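The slow pleasure of cold tea

Anyone who grew up with a pot under a knitted cosy may need a moment to get used to the idea, but cold tea is wonderful stuff. I don't mean the sugary peach kind that tastes of melted lollies. I mean plain leaves left in cold water overnight and drunk with nothing in them at all.

I caught the habit in Onport, where a tiny shop called Higuchi keeps 40 teas on its shelves and will brew any of them cold if you ask the day before. My first was a roasted green, nutty and soft, with none of the bitterness I'd braced myself for. I went back the next morning for another (and, yes, the one after that).
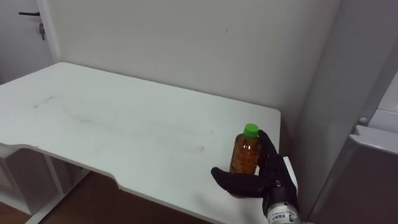

A small bottle to see you through the afternoon.

Making it at home could hardly be easier. Put two spoonfuls of leaves in a litre of cold water, leave it in the fridge for 8 hours and strain. Black teas come out round and malty, and oolongs turn almost flowery! Cheap bags work too, though they go cloudy if you squeeze them.

Growers are enjoying the change as well. At Erodari, a hillside garden 1,289 metres up, the April picking used to go entirely to hot-tea blenders. Now part of it is rolled more loosely for cold brewing, and I've been working my way through a packet all month. It's grassy and sweet, and lovely with a cheese sandwich.

Next on my list is a smoked black from Purkitz, which I'm told needs a full day in the fridge and a very tight lid.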